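Shelf picking build – safety checklist before power on

Shared workshop, back corner. Revised in September after comments from Colin Dawber. Please fill in every item and write your comment under it, even when the result is OK.

1. Emergency stop
Result: OK
Comment: Pressed twice with the arms moving slowly. Both arms stopped and stayed in position. The button must stay on the side of the person who is watching, not on the desk.

2. Power supply and fuses
Result: OK
Comment: The Velow supply shows the right voltage. One spare fuse is left in the drawer. Whoever takes it must write it on the order list.

3. Screws on the arm base
Result: OK after correction
Comment: Two screws on the left side were loose and I tightened them again. I put a paint mark on each one – if the line is broken, the screw has moved. Check again after 30 cycles.

4. Cables
Result: Attention
Comment: Any loop that lies on the floor must be lifted before the base is moved. The Minditz clips are too small for the thick cable, I will bring bigger ones.

5. Speed and force limits
Result: OK
Comment: Speed is limited to 30 percent for all tests near the shelf. Grip force stays at setting 55. Colin wants to go higher for the books, but I ask to wait until item 7 is closed.

6. Shelf and work area
Result: OK with remarks
Comment: The shelf is a wire unit and it stands by the white wall, on the carpet tiles. Soft toys are good for the first tests. Boxes which lean are more difficult, and a finger can catch in the wire near the rail. Go in slowly from the front.

Shelf and gripper during the check:

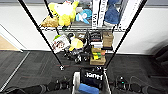
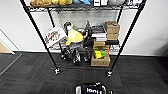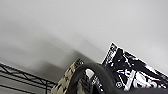

7. Gripper fingers
Result: Open
Comment: The dark curved fingers are from the Flemura set. I want to see the inner surface under a good lamp before we grip anything heavy. Log entry 221 says "small cut near the tip", but it does not say which finger. Who wrote this, please add the side.

8. People
Result: OK
Comment: One person operates, one person watches. No long sleeves near the joints. Visitors stay behind the desk.

9. Software version written in the log
Result: Not done
Comment: I forgot it. Colin will add it when he starts the next test.

Decision: slow tests allowed with soft toys only. Items 4, 7 and 9 stay open.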